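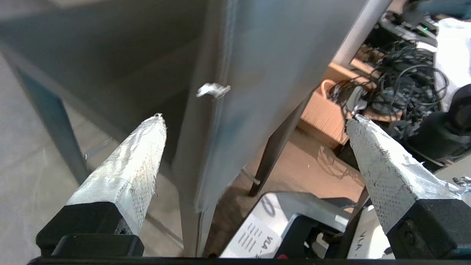 Figure 1. Two tapered fingers in pale, textured coverings, with loose and frayed edges.

Dallport College
Materials in Use: Textiles
Handout 4: Wear, Fraying and Repair
Module leader: Malou Grímsdóttir

Purpose of this handout

This handout supports the fourth lecture of the module and should be read before the practical class in the Ocampo Building. It covers the ways in which cloth wears out in ordinary service, the terms used to record that wear, and the main choices open to a person asked to repair it. Students who missed the lecture on yarn and weave should read Handout 2 first, as the terms warp, weft and selvedge are used below without further explanation.

1. What is meant by wear

Wear is the gradual loss of material, strength or appearance through use. It is distinct from damage, which is normally the result of a single event such as a cut, a burn or a spill. The two often occur together. A sleeve that has been thinned by years of rubbing against a desk will tear under a load that the same sleeve would once have borne easily, and the record should mention both the thinning and the tear.

Three kinds of wear are considered in this module. Flat abrasion takes place where a cloth rubs against a broad surface, as on the seat of a chair. Edge abrasion takes place at folds, cuffs and hems, where a small number of yarns carry all of the rubbing. Flex wear is caused by repeated bending and is common at the elbow, at the knee and along the crease of a curtain.

Edge abrasion generally shows first. The yarns at a fold stand slightly proud of the rest of the cloth, and any cloth stretched over a narrow or pointed form will have its outermost yarns under tension as well. Students should therefore begin any inspection at the edges and points and work inwards.

2. Fraying

Fraying is the release of yarns from a cut or broken edge. A woven cloth is held together by friction between warp and weft, and at a raw edge there is nothing beyond the last yarn to hold it in place. The rate of fraying depends on the following:

Closeness of the weave. Open weaves and meshes release their yarns more readily than dense ones.
Smoothness of the yarn. Silk and filament polyester slip easily. Woollen yarns, being hairy, tend to hold.
Direction of the cut. A bias cut frays more slowly than one made along the grain.
Finish. Size, resin or a bonded backing will delay fraying for as long as the finish itself survives.

Fraying should not be confused with peeling, in which a layer lifts away from the surface to which it was fixed. Where an edge is both peeling and frayed, the two conditions are recorded separately. Treatment differs: a peeling edge may need only to be secured again, whereas a frayed edge has already lost part of its structure.

3. Recording condition

All condition notes in this module are made on the Kamilel sheet, copies of which are kept in the print room. Each entry should give the location of the fault, its type, its extent and the direction in which it runs. Words such as "poor" or "tatty" are not accepted without further detail. The extent of a fault is measured with a steel rule along the grain and given in millimetres.

Yarn counts are taken over a 100 mm length. Where the piece is too small for this, a shorter length may be used, provided that it is stated on the sheet. Written condition reports should be about 200 words long – longer reports will be returned for shortening.

4. Choosing a repair

The first question is whether the object is to remain in use. A working garment or cover may be repaired strongly and visibly. An object held for study should be treated as lightly as possible, with thread that is weaker than the original cloth, so that any later strain breaks the repair and spares the object.

Overcasting by hand is suitable for most short frayed edges. Binding with tape gives a firmer result but adds bulk and may move the line of wear to the inner edge of the tape. Darning replaces lost yarns within the body of the cloth and should extend well into sound material on every side. Adhesives are not used in this module except in the demonstration given by staff.

Trimming loose threads is often the first thing that students wish to do. Please do not. Loose yarns may be needed for fibre identification, and in some cases they can be laid back into position and stitched.

5. Preparation for the practical class

Each student should bring a worn household textile of no value, clean and dry. Needles, thread and linen testers are provided. Bags and coats are to be left in the lockers outside the room.

Before the class, please complete sections A and B of the Kamilel sheet for your own piece and prepare short answers to the following:

Where did wear begin, and what evidence supports this view?
Which set of yarns, warp or weft, has suffered more?
Would a repair change the way in which the piece bends or hangs?

Further reading

The course reader, chapters on abrasion and on stitched repair, is held at the short loan desk of the Plerkar Library. Reference samples for each type of weave may be consulted at the same desk but may not be taken out of the building. Completed sheets are collected at the end of the class and returned with comments the following week.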